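## Fiber loss from household textiles during machine washing

Styliani Christodoulou
Course project, Textile Materials II

### 1. Background

Synthetic and mixed textiles lose short fibers every time they are washed. Part of this material stays on the other items in the load, part ends up in the machine filter, and the rest leaves with the drain water. Most household users notice only the first part, as lint on dark clothes.

The project had one question: how much does fiber loss depend on the construction of the fabric, when the wash program is held constant? Four constructions were compared: brushed fleece, knitwear, quilted cotton and plain woven polyester. Knits and fleeces were expected to lose the most, as both have loose surface fibers that are not locked in by a tight weave.
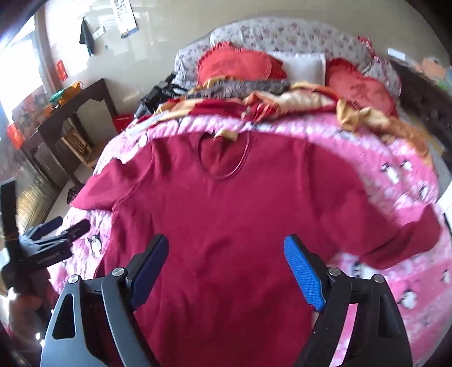
*Figure 1. Long-sleeved knit garment, dark red, spread flat on a bed.*

### 2. Method

All washing was done in one front-loading machine (Bandasen) in the basement laundry of the Hjaltadóttir residence hall. Each cycle held a single test load of 300 g dry weight, cut from new fabric and hemmed with cotton thread to keep the edges from fraying. The program was the cold wash at 20 °C with the standard spin. Detergent was Nerkia liquid, measured by syringe.

Drain water was led through a Claltenis inline filter. After each cycle the filter insert was removed, rinsed into a beaker with distilled water, and the contents were collected on pre-weighed paper. The paper was dried overnight and weighed to the nearest milligram. An empty cycle was run between fabric types, and its residue was discarded.

Each fabric type was washed 22 times, which gives 88 cycles in total. The machine was shared with other residents, so test cycles were run early in the morning, and the drum was wiped out before the first one of the day.

### 3. Results

| Fabric | Cycles | Total collected (mg) | Mean per cycle (mg) |
|---|---|---|---|
| Brushed fleece | 22 | 1738 | 79 |
| Knitwear | 22 | 1144 | 52 |
| Quilted cotton | 22 | 528 | 24 |
| Woven polyester | 22 | 286 | 13 |
| **All** | **88** | **3696** | **42** |

Fleece lost six times as much as woven polyester. The loss was not even over time. The first five fleece cycles produced 611 mg, or 35 percent of the fleece total, and the curve was close to flat by the end of the series. Knitwear showed the same shape with a weaker start. The other two fabrics had no clear trend. 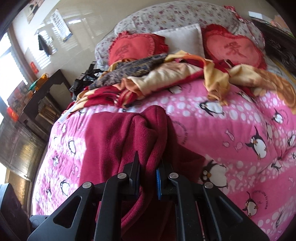
Transfer of lint between items was not weighed, but it was graded by eye on a scale from 0 to 4 after a separate set of mixed loads. Grading depends heavily on color. Dark fibers on a light, plain fabric are easy to score, while a busy print hides them. Bedding is a typical case: with a dark red fleece lying over a bright pink quilt printed with penguins, red lint would stand out on the white bellies and much less on the pink between them. The same sample could get two different grades depending on where the observer looked. For this reason the grades are kept out of the table.

### 4. Sources of error

The filter mesh lets the finest fibers through, so all values are lower limits. A second filter in series was tried once – flow dropped so far that the machine stopped with a drain fault.
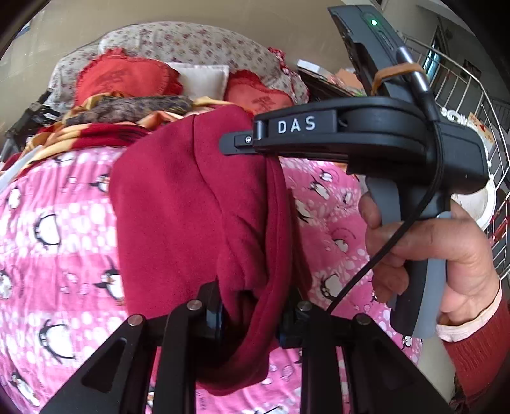
Some fiber also stays in the door seal. Wiping the seal after ten of the fleece cycles gave amounts too small to weigh reliably. Room humidity affected the paper, and one batch weighed on a rainy Wednesday had to be dried again.

The fabric samples were new. Older textiles may behave differently: loose fibers from production are gone, but wear creates new broken ends. This was outside the time available.

### 5. Discussion

Construction had a clear effect under constant wash conditions. The ranking matches what was expected from the surface structure.
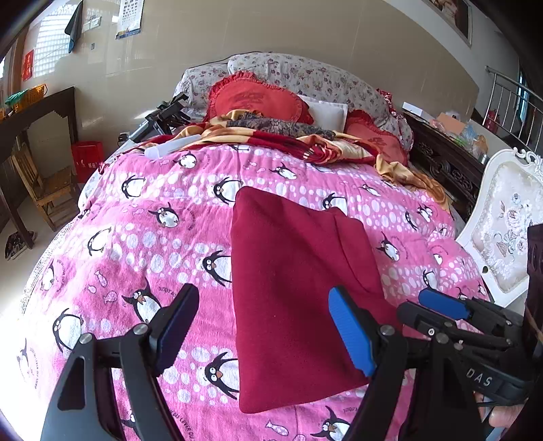
The high early loss from fleece suggests that much of the collected material is left over from cutting and brushing at the factory. A factory pre-wash with filtration would then catch a large share of it. To test this, the collected fibers should be examined under a microscope for cut ends and torn ends. The samples from cycles 1, 5 and 22 have been kept in labeled envelopes for that purpose.

The next step in the lab plan is to repeat the fleece series with half the load weight. More free space in the drum means more mechanical action per item, and the loss per gram should rise.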